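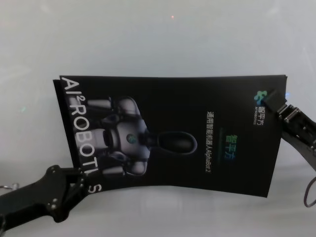
Bring back the paper bus timetable. Been meaning to write this since April and kept putting it off, mostly because every time I sit down to it I'm waiting for a bus and typing with one thumb, which I am again now. Closstead dropped the printed ones in the spring. You used to get the whole network in a booklet, free, from the rack by the library door, and now there's a square to scan on the shelter and good luck to you if the shelter's been kicked in. People say print is dead, then you look around and anybody with something to sell is still putting it on paper, glossy black sheet, big white capitals down the side, AI²ROBOTICS, no shortage of ink there. So the future gets a brochure and the number 40 to Fadport doesn't. Fine. But don't tell me it's because paper is finished.

The council's line was cost. 3097 pounds a year for printing, it's in the papers for the meeting, page whatever. I read that twice. That's less than they spent on the new bins outside Lambrechts, the furniture place, and the bins are always full. Divide it by everyone who gets on a bus in this town and you'd struggle to buy a chip each.

And then the app. It's called Drillar, no idea why, sounds like something you'd hang a shelf with. It wants an account. It wants my location, always, not just when I'm using it. It wanted to update itself at ten to seven in the morning in the rain with 20 per cent left on the battery. When it did open it told me the next bus was due, and due, and due, and then it wasn't there any more, just gone off the list as if it had been and I'd somehow missed it while standing at the stop staring at the road. A printed timetable never did that to me. It could be wrong, God knows, but it was wrong in the same way all day and you could plan round it.

My real complaint is bigger than that though. With a booklet you could see the whole lot at once. You'd look up your own bus and your eye would slide across and you'd find out there was one that went to the coast on summer Sundays, or that the last one back ran later than you thought so you could stay for the second half. I found the allotments that way. I found a swimming pool. The app answers the question you ask it and nothing else, so you have to already know where your going, and after a while you only go there.

Also it belonged to everybody. My mum had hers folded in her purse with a ring round the 9.15. Our neighbour kept one on a nail in the kitchen. Kids could read it. Visitors could. You could hand it to someone at the stop and they could hand it back, and there'd usually be a bit of a chat in between. I'm not giving a stranger my phone. Would you?

I know the arguments. Times change mid season and the booklet goes out of date. Yes, and people wrote the new time in with a biro. Waste, then. Maybe, a bit, but I've had three pizza menus through the door this week so I'll listen to the one about waste when those stop. Nobody under thirty wants it. Have you asked them? My daughter's friends get lost constantly, their phones are always dead.

What gets me is the way it was done. No letter, no notice on the buses. The rack was there and then there was a hand sanitiser where the rack had been. Someone got up a petition and 1566 of us signed, which for a town this size is a lot of poeple caring about a folded bit of paper, and the reply was two lines long and had a link to the app in it.

I'm not asking for the app to go. Keep it, improve it, give it a better name. Print a few boxes as well. Leave them at the library, the surgery, the chip shop, on the bus itself for heaven's sake. Put an advert on the back if the money's that tight, I don't care who for. And stick the times up in the shelters again behind the plastic, in type you can read without your glasses.

Meeting's open to the public and they take questions at the start, so go if you can. I'll be there if the 40 turns up. Right, it's either coming round the corner now or that's a bin lorry.

2023-10-17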